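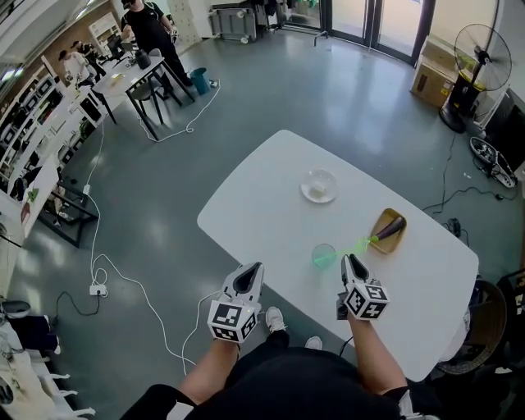
Farnex replied overnight that the coating is meant to go on undiluted, and that thinning it with tap water will leave gaps around the calyx whatever we do with the drying rack. Their data sheet says otherwise on the second page. I have asked which version is current.

11 September 2018
Eggplant storage, coated against uncoated

Carried on with the weight-loss series. Fruit in the Festura cabinet at 12 degrees, door seal wiped down, water tray topped up before loading. Coated and uncoated fruit on separate shelves. Shelves swapped at each weighing, as there is still a gradient top to bottom and I don't trust the fan to even it out.

Total load going in was 1230 g on the Rätsep balance. The balance was drifting on first switch-on. Left it 30 minutes, re-zeroed, checked against the reference mass, then weighed. Anything in the book from before that warm-up is struck through and should not go into the spreadsheet.

Coating applied by dip, drained stem up. Pooling at the blossom end again. Tried turning the fruit partway through draining, which moved the pool but left a streak down one side. Brush application is more even but slower, and the amount picked up depends too much on who is holding the brush.

Skin gloss scored by eye under the bench lamp. Calyx colour scored separately. Last time the two were lumped together as "appearance" and the browning at the calyx got lost in the average. Calyx is the first thing to go and the first thing a buyer looks at.
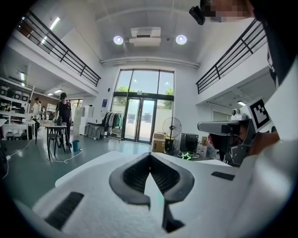 One comment pencilled beside the last set of results was that weight loss per fruit means very little without surface area, and that small fruit will always look worse. Fair point. Length and widest diameter now go on the sheet for each fruit, measured with the calipers before dipping. Area to be worked out as a plain ellipsoid, with the stem ignored.

Film wrap as a third treatment: the Itamov roll is perforated, up to 900 holes per square metre according to the label. Condensation formed inside the unperforated offcuts we used as a trial, so those are dropped. Wrapped fruit will be weighed with the film on, film tare recorded first.

Pitting: none found on the coated shelf, slight on one uncoated fruit near the back. Could be chilling, could be a bruise from the crate. Cut it at the end of the run and check the seeds for browning before calling it either way.

To do
Get the current Farnex sheet, file the old one.
Move the logger probe off the cabinet wall.
Order more labels; the present ones lift in the humidity.
Book the cabinet through October.
Keep back two undipped fruit for the cut test.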